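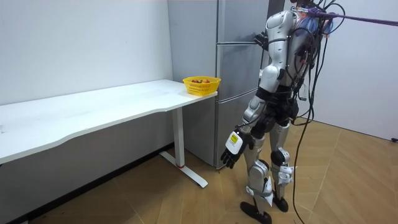 Projektbericht: Tischbohrmaschine instand setzen
Gruppe 2: Dolores Szabo, Declan Kershaw

Die Maschine aus der Lehrwerkstatt Alach hatte zu viel Rundlauffehler. Gemessen wurden 78 µm am Prüfdorn, zulässig waren nach Aufgabenblatt 16 µm. Wir haben die Spindel ausgebaut und beide Kugellager ersetzt — das untere war am Außenring eingelaufen. Der Keilriemen blieb drin.

Nach dem Einbau lief die Spindel im Januar bei 1000 U/min zur Probe. Der Rundlauf liegt jetzt bei 16 µm, also genau an der Grenze. Die Pinole hat noch Spiel. Das Nachstellen übernimmt die nächste Gruppe, Messprotokoll im Anhang.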